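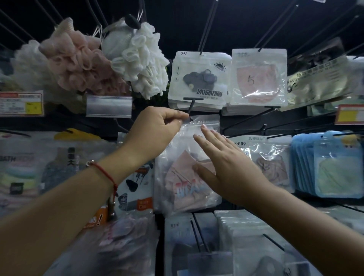

Taking a bagged face mask off a peg hook by hand at a retail display.

Peg Hook Picking Fault: Frequently Asked Questions

This page answers questions from store partners about the August fault in the Starkitz shelf-picking robot. It is maintained by the Vilatier field safety office.

What went wrong?
While removing a light bag from a peg hook, the robot continued to pull after the bag had caught on the hook. The hook bent, came free of the panel and fell to the floor with the packages hanging on it. No one was injured. The aisle was open to shoppers at the time, and the event was therefore recorded as a safety matter.

Why did the robot not stop?
The wrist force limit was set correctly, but the limit check was switched off during the last part of each pull. This setting had been carried over from boxed goods, where a short rise in force is normal. Thin plastic bags stretch before they tear, and the robot read the stretch as movement toward the shelf edge.

How often did this happen?
The review team, led by Dineo Nkosi, examined 2,185 recorded picks from hanging displays. In 163 of them the force rose above the limit during the final pull. Hooks were bent or loosened in 26 cases. One hook came free.

Which units are affected?
All units running the Stullance gripper with the hanging goods package. Units that pick only from flat shelves are not affected and may remain in service.

What should stores do now?
Hanging goods must be picked by hand until the update has been installed and signed off. Staff should grip the bag near the top, close to the hook, and draw it forward along the peg. If a bag does not move freely, stop and lift the packages in front of it first. Do not restart a unit that has stopped in the middle of a pull - press the red stop button and call the service desk.

What does the update change?
The force check now stays on for the whole pull. If the limit is reached, the gripper opens and the arm holds still until a staff member clears the fault. Rodrigo Leitão's group at the Sotelo test site is also collecting new examples of picks from crowded displays, where neighboring packages overlap.

Will picking be slower?
Yes. Stores should expect more stops on full pegs in particular. Requests to raise the force limit will not be approved.

Who should receive reports of bent hooks?
Send them to Cúc Đặng at the field safety office, with the unit number and the time of the event. Please keep the damaged hook.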